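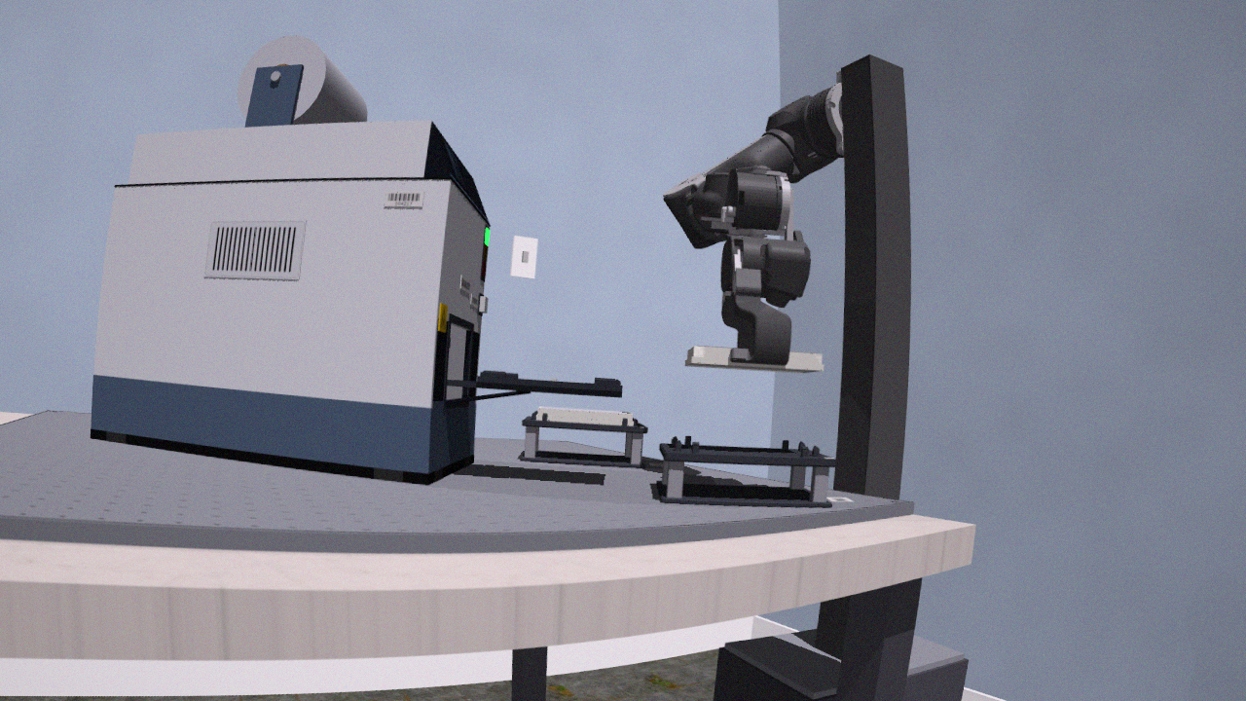

Yayra Zakaria me escribió en febrero que dejara de quejarme, que leer las instrucciones antes de enchufar algo es cosa de gente con demasiado tiempo libre y que para eso están los vídeos. Lo puso así, sin saludar, debajo de mi columna anterior, y llevo desde entonces dándole vueltas (y eso que estaba haciendo la cena cuando lo leí y se me pegó el arroz).

Pues mira, Yayra, no me convences. Yo soy de manual. Me gusta el manual de papel, el que viene doblado como un mapa y ya no hay manera de volver a doblar igual. Me lo leo en la cocina, con café, y subrayo. En casa tengo un cajón entero, y dentro está hasta el de una batidora Mavmont que se murió hace años y que conservo por puro cariño, porque el traductor escribió «no introducir los dedos salvo tristeza» y a mí eso me sigue haciendo feliz.

Lo que me fastidia es que cada vez hay menos. Compré un deshumidificador Clestness y en la caja venía una tarjetita con un código para escanear. Lo escaneo y me lleva a una página que me pide crear una cuenta. Creo la cuenta, me mandan un correo, confirmo el correo y por fin llego al documento – 16 idiomas, todos seguidos, sin índice, y el español casi al final. Yo solo quería saber qué significaba la lucecita naranja. ¡Una lucecita!

Ya sé lo que me vais a decir, que el papel se tira y que es un gasto absurdo. Y tenéis parte de razón, porque nadie necesita páginas y páginas en lenguas que no habla. Pero entre el tocho y la tarjetita hay sitio de sobra para una hoja decente, por las dos caras, escrita por alguien que haya usado el aparato. Indrek Ozoliņš, que vive en mi escalera, se escribe las suyas a mano y las pega con celo dentro del armario del calentador. La última tiene 10 pasos y le funciona hasta a su suegra.

Con los vídeos tengo otro problema. El de mi lavadora lo han visto 2.682 personas y sospecho que todas buscábamos lo mismo, cómo se vacía el filtro. Pues hay que tragarse la sintonía, la presentación y un señor simpatiquísimo que recomienda suscribirse, y cuando llega al filtro tapa el cierre con la mano. Con el agua ya por el suelo del lavadero, rebobinar con el dedo mojado no es plan. En una hoja vas directo al dibujito y listo.

Así que seguiré guardando los míos. Si a alguien le sobra el de la cafetera Flatuso, la antigua, la de palanca, que me escriba, que el mío perdió la página de la descalcificación en la mudanza y llevo desde entonces echándole vinagre a ojo.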